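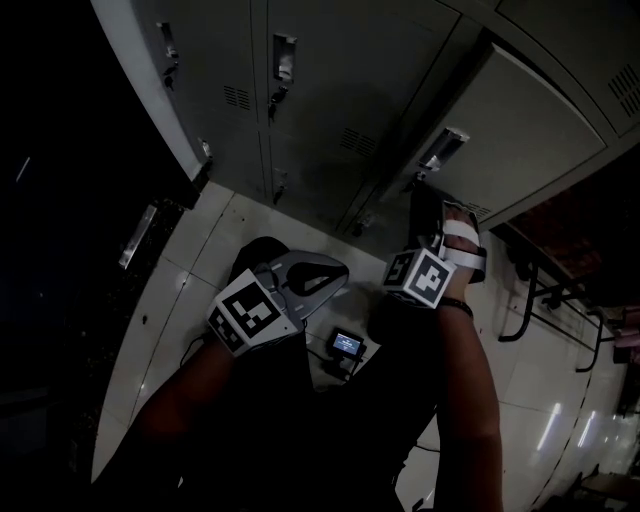

Home > Buildings and Maintenance > Fixtures and Fittings

Old metal lockers: doors binding, rust at the bottom, lost keys. Repair or replace?

Posted by biltby_swim
Tags: lockers, metal, rust, changing rooms, cam locks

I look after the building for a small swim and rowing club in Biltby. We have 18 steel lockers in the changing area, made by Van Rooij and put in when the building opened in 1975. The floor is ceramic tile and slopes toward a drain. The lockers have been standing on that floor the whole time with no base under them.

There are three separate problems and I would like to know which are worth fixing.

First, the doors. A good part of them bind at the top corner on the latch side. You have to lift the handle to get them shut. A few have the opposite trouble and swing open by themselves if they aren't latched. It is worse at the end nearest the drain.

Second, rust. The bottom few inches of the side panels have bubbled paint, and on the worst ones I can push a screwdriver through the back corner. The floor of those lockers has gone brown and flaky. Higher up the steel looks sound to me. The floor gets hosed every evening.

Third, locks. They were all fitted with built-in key locks. Over the years keys have gone missing and people have swapped in whatever they could find. At least one has an Ota cam lock in it that somebody bought at the hardware store, and that one works better than all the originals. I have a coffee can of keys with no numbers on them. The number plates on the doors are mostly still there.

New lockers would be a large expense for us and I would have to make the case for it at the February meeting. If I can get another ten years out of these I would like to. But I don't want to spend weekends on something that is going to rust out anyway.

Also, is there any issue with drilling the tile to fix them down? At present they are only bolted to each other and screwed to the wall at the top. I don't know what is behind the wall.

Edited to add: a few people have asked about the wall. I took a cover plate off a light switch nearby and it looks like concrete block with plaster over it. The screws go into plastic plugs and some of them are loose.

hingeside
Member, Fixtures and Fittings

I did school and gym lockers for a living until I retired, so I'll take these in the order I would do the work, which is different from the order you asked.

Start with the wall fixings. A tall bank of lockers with loose plugs is the thing here that can hurt somebody. Kids climb on the doors. If you find block behind the plaster, take out the old plugs and put in sleeve anchors or good screw anchors long enough to get well into the block. The plaster doesn't count toward the depth. Put the fixings through the top rail of the locker where the metal is folded double, or use a strip of angle along the top and fix that to both the lockers and the wall. Don't go through the thin back panel on its own. It will tear.

Before you tighten any of that, deal with the level. Your binding doors and your self-opening doors are almost certainly the same fault. A locker is a thin steel box and it takes its squareness from whatever it is standing on. Yours are standing on a slope. The low corner drops, the front opening goes out of square, and the door, which is still square, no longer fits the hole. I have seen people bend hinges and file down latch bars for an afternoon when all the thing needed was a packer under one foot.

How I would do it:

Empty the lockers. All of them in the run, even if only a few are giving trouble.

Slack off the bolts between neighboring lockers, but leave them in. Slack the wall fixings too, and have somebody stand at the front with a hand on the run while you do it.

Find the high end of the floor and start there. Put a level across the top front edge, then front to back. Lift with a flat bar over a piece of scrap wood so you don't crack a tile, and slide plastic packers under the side panels. Use plastic. Wood packers soak up water and steel ones rust and stain the tile.

Open and shut each door as you go. Once the gap is even all the way around, nip up the bolts to the next locker and move on. Then do the wall last.

If a door still binds after that, look at the hinges. On lockers of that age the hinge is usually a knuckle riveted to the frame, and the rivets wear. Drill them out and use new steel pop rivets of the same diameter. If the hole has gone oval, go up a size. Only after all that would I think about bending anything. If you do have to, a closed door with a block of wood in the top or bottom corner and a careful push will set it. Go easy. You can always push again.

Self-opening doors that are hung plumb and still swing are usually just loose hinges. A felt or rubber bumper on the latch side helps with the rattle.

On the rust, sort them into ones where the rust is on the surface and ones where the metal has gone. Your screwdriver test is the right one. Do it on every back corner, from the inside. For surface rust, scrape, wire brush to bright metal as far as you can, use a rust converter on what is left in the seams, then a metal primer and two coats of enamel. Let each coat cure for as long as the can says and then longer, in a damp room. Do the underside of the bottom shelf as well. That is where it comes from and it is the part that gets skipped.

For the ones where the metal has gone, you can rivet an angle or a folded strip around the inside of the base, above the bad section, and cut the bad section off. It is ugly and it works. I wouldn't do it on more than a handful. If you find that most of them need it, stop and get a quote for new ones.

None of it will last if they stay on a floor that gets hosed down. Get them up off it. Which brings me to the base.

The usual answer is a plinth, and the usual plinth is timber, and in a wet room that is a mistake. Use galvanized or stainless angle frames with adjustable feet, or the plastic legs sold for kitchen cabinets if the load is light and the run is tied to the wall. With adjustable feet you don't need packers at all, and the slope stops mattering. Leave at least 2 inches clear under the steel so that a mop or a hose can get in and air can get through. Don't close in the front with a kick board unless it comes off easily.

Drilling the tile: I wouldn't, if the wall fixing is good. In a changing room there may be a waterproof layer under the tile and you don't want to put holes in it. If you have to fix down for some other reason, find out what is under there first.

ota_keys_again
Member

Just the locks. Don't try to match the keys in the can to anything, life is too short. Well, try them once with a marker pen in your hand, and throw out what doesn't fit.

Measure the hole in the door. Old ones are often a round hole with flats on 2 sides, which stops the barrel from turning, and most cam locks sold now are made for that shape. Then measure how thick the door is where the lock goes, and how far the cam has to reach to get behind the frame. Those measurements are all you need to order. Since you've got one Ota lock in there that works, take it out and take it to the counter with you.

Buy them keyed different with a master. Get the list of key codes when you buy and keep it somewhere other than the locker room.

Or skip all that and fit hasps, and have people bring their own padlock. My gym did that and it's been fine, except people leave padlocks on for months and you end up needing bolt cutters.

grevness_lane4
New member

We had much the same lockers at Grevness, different color, and we replaced them. I can't tell you if that was right. What I can say is that the new steel ones started rusting at the bottom as well, and sooner than the old ones had. Thinner metal, I think, and they were also put straight on the floor. The plastic kind didn't rust but the doors flex and they get scratched with initials.

So whatever you buy or keep, I agree about getting them off the floor. We did that afterward with metal feet and it should have been done first.

Another thing to look at is the air. Our room had an extractor fan that had been switched off at the panel for so long that people thought the switch was dead. Once it was running in the evenings the room dried out overnight. Before that there would still be water along the wall at opening time. Check that the vents in the locker doors aren't painted over, too. Some of ours were, top and bottom.

Does the cleaning product matter? I was told that chlorine-based floor cleaner is hard on steel and we changed to something else. Maybe somebody here knows more than I do.

Comments on this answer

hingeside: Yes, it matters. Bleach-based cleaners left to dry on the steel will start it off in the seams. If you have to use them, rinse with plain water and squeegee toward the drain. Squeegee anyway.

biltby_swim: Thanks, all. The fan is something I hadn't looked at. Ours is on a timer that I have never seen anybody set. I did the screwdriver test along the whole run this morning and the bad ones are all at the drain end, so I'm going to level the good ones first and leave the rest empty for now. Will price up the metal feet this week.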